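Manipulation subgroup – minutes, April meeting

Started at 2, Viltemgate meeting room. Minutes by me again (Alvar Hedlund), so the usual apologies for spelling and for writing down the bits I was interested in more fully than the bits I wasn't.

Present: me, the two Skutham people, the Prilaris lot on the call (sound kept dropping, so if you said something clever in the first ten minutes please email it to me), and the summer students.
Apologies: Hinojosa side, who are moving labs and have all their kit in boxes.

1. Last minutes

Agreed, with one fix. I'd written that the push model was trained on the old board. It was trained on the old board and then topped up with data from the new one, and I've changed it in the shared copy.

Matters arising: the table of friction values did go round, but as a screenshot. Could we have it as a proper file please? Carried over.

2. Pushing by words – where we've got to

This took up most of the meeting and I was presenting, so I'm writing from memory and from Skutham's notes, which are much tidier than mine.

Quick recap for the students. We give the arm a sentence such as "move the red star next to the green cylinder", and it has to do it by pushing only, with the single finger. No grasping and no lifting. The policy gets the camera picture and the sentence and puts out small moves in the plane of the board. The old version planned a whole push from start to end and then ran it blind, and it was lovely until a block rolled or turned and then it carried on regardless. The new version picks a fresh small move at each step, so it can change its mind halfway.

We ran 277 instructions through the new version over the month. I read out the outcomes and there was a good long chat about them, so here is the gist:

Short pushes are in good shape. If the sentence names one block and one place on the board, and there's nothing in the way, it nearly always gets there. Everyone was happy with that and we moved on quickly.

Block-to-block sentences are more mixed. It does well when the two blocks are different colours. When they share a colour it tends to mix them up, above all the yellow heart and the yellow hexagon, which look rather alike to it from some angles. Prilaris asked if this was a language problem or a seeing problem. I said seeing, because if you swap in a sentence that describes the block by where it is ("the yellow one on the left") the mistakes mostly go away. Skutham weren't convinced and pointed out that I'd changed two things at once by doing that, the words and the length of the sentence. Fair point! I'll run it again with longer sentences that still use the shape names.

The star is a pain. The finger slips into the gap between two points and then the whole thing spins when you wanted it to slide. We had a long side discussion about whether the spin should count as a failure if the block ends up in the right place anyway. My view is no, the sentence doesn't say anything about which way round it should be. One of the students thought we should at least log the turn, in case we want it later, and that's sensible and cheap so we're doing it.

Cylinders were better than I'd feared. They wander off sideways if you push off centre, but the step-by-step version notices and comes round the other side. I showed a clip of it correcting twice in one push and got a small cheer from the Skutham end of the table, which I'm minuting because it doesn't happen often.

3. How we score it

At the moment a person watches and says yes or no. That's fine for 40 runs and horrible for the number we do now, and two people watching the same run don't always agree on what "next to" means. We looked at three ways of doing it:

Keep the human, but write down a rule for "next to". Cheapest.
Use the overhead tracker and a fixed distance. Quick, but the tracker loses blocks when the arm is over them, so you have to park the arm first.
Do both on a sample and see how far apart they are.

We went for the last one. Prilaris will pull the sample, I'll do the watching along with one of the students, and neither of us is to see the tracker's answer beforehand. The distance for "next to" was argued over and not settled. I'd like it tied to the width of a block, Skutham would like one number for everything. Back on the list for next time.

4. Resets

Putting the blocks back between runs is still eating our afternoons. I proposed we stop resetting altogether and let each instruction start from wherever the last one left things, so long as all the blocks are still on the board. The worry is that they slowly gather in a corner and we end up only testing corners. Skutham had a neat idea, which was to slip in a "spread out" instruction after every few runs and let the arm do the tidying. We'll try it with the current policy and look at where the blocks end up.

5. Write-up

Aiming for the workshop paper first. I've drafted the method part and it's too long. Hinojosa have promised the related work once they find their chairs. Please don't put success rates in anything public until the scoring business is sorted, and that includes slides.

6. Any other business

The students asked if they could try typing their own sentences. Yes please, and the odder the better, but save them all with the run so we can use them.

Someone has been leaving the door on the latch. Please stop.

Actions

Alvar – rerun same-colour pairs with longer sentences; cut the method section
Skutham – write the "spread out" instruction set; send friction table as a real file
Prilaris – pull the scoring sample
Students – add block turn to the log; own sentences
All – bring a view on "next to"

Finished at 3. Next meeting same room, and I'll send the time round once Hinojosa know when they're unpacked.

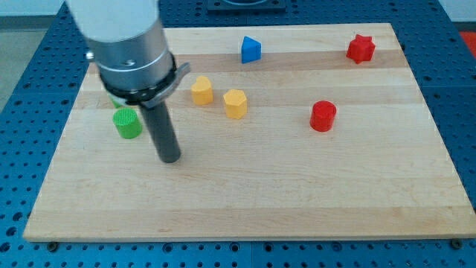
Item 2: the pushing finger over the board, with the two yellow blocks near the middle and the red star towards the back.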